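Ticket: dark clothes coming out of the wash with grey marks
Product: Soveo front loader, bought second-hand
Opened by: Jianguo Ye
Status: closed

Report

The machine has started leaving pale grey streaks on anything dark. They are slightly chalky and brush off in part when the fabric is dry, but come back after the next wash. White towels look fine, though they feel stiff. The machine fills, spins and drains at the normal times and shows no error code. I use Pomine powder on the 40 mixed cycle and fill the drawer to the top line. It began in September, after we moved to this flat.

Reply from support

Please tell us what you were washing, how full the drum was and whether the drawer is empty at the end of the cycle. Don't change the powder yet – we want to know what the machine does with the one you have.

Customer update

The drum was packed to the top. It was a dark load: black trousers with a drawstring, tops, socks and a few jumpers. At the end of the cycle there was a wet lump of powder at the back of the drawer, and a bit of water in the softener compartment. 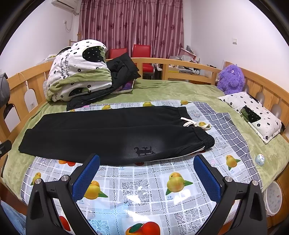

Could the streaks be limescale and not powder?
They could be either, and a cup of warm water with a spoonful of white vinegar will help tell them apart. Dab it on a streak on an inside seam after checking the care label. Limescale fizzes faintly or fades, while powder just goes slippery.

Customer update

Slippery, no fizz. Powder, then. I have also looked at the water company's page and the new flat is in a soft water area. The old one was hard. I never changed the dose.

Steps given by support

1. Pull the drawer right out by pressing the tab marked PUSH. Soak it in hot water for 10 minutes and scrub the underside of the softener cap with an old toothbrush.

2. Clean the roof of the drawer housing. There is a row of small jets up there and they block with dried powder. Use a damp cloth first, then a wooden cocktail stick. Don't use a pin.

3. Turn off the tap, unscrew the inlet hose from the back of the machine and take out the mesh filter with pliers. Rinse it and put it back the same way round. Keep a bowl under the hose.

4. Run an empty hot cycle with no powder. If you see foam on the glass halfway through, run it again until the foam has gone.

5. Rewash the marked clothes inside out on a dark or black cycle, with no detergent and the extra rinse on. Keep the drum to half full. Check the broad pale bands and stripes on any mixed garments before drying, as residue is hard to see there.

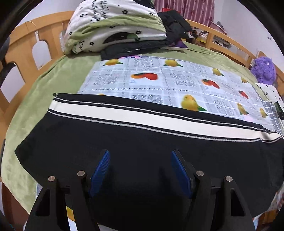

6. From now on use the soft water dose on the Pomine box. For a normal load this is the lower line on the scoop.

Customer update, after steps 1 to 5

The drawer was bad underneath. Four of the jets were blocked. The inlet filter had grit in it, and I nearly lost it behind the machine. The empty cycle foamed for almost the whole wash the first time, so I ran it 2 times. The dark clothes went through on the extra rinse and the streaks are gone, apart from one sock that had dried on the radiator. I put that back in with the next load.

Customer update, 10 washes later

No streaks. Towels are softer too. I tried Qian liquid for two of the washes and saw no difference, so I have gone back to the powder. The drawer still keeps a little water in the softener section.

Reply from support

A small amount of water in that section is normal. If it rises above the cap, clean the siphon again. The Ninari replacement cap also fits this drawer if yours is cracked.

Closed at customer's request.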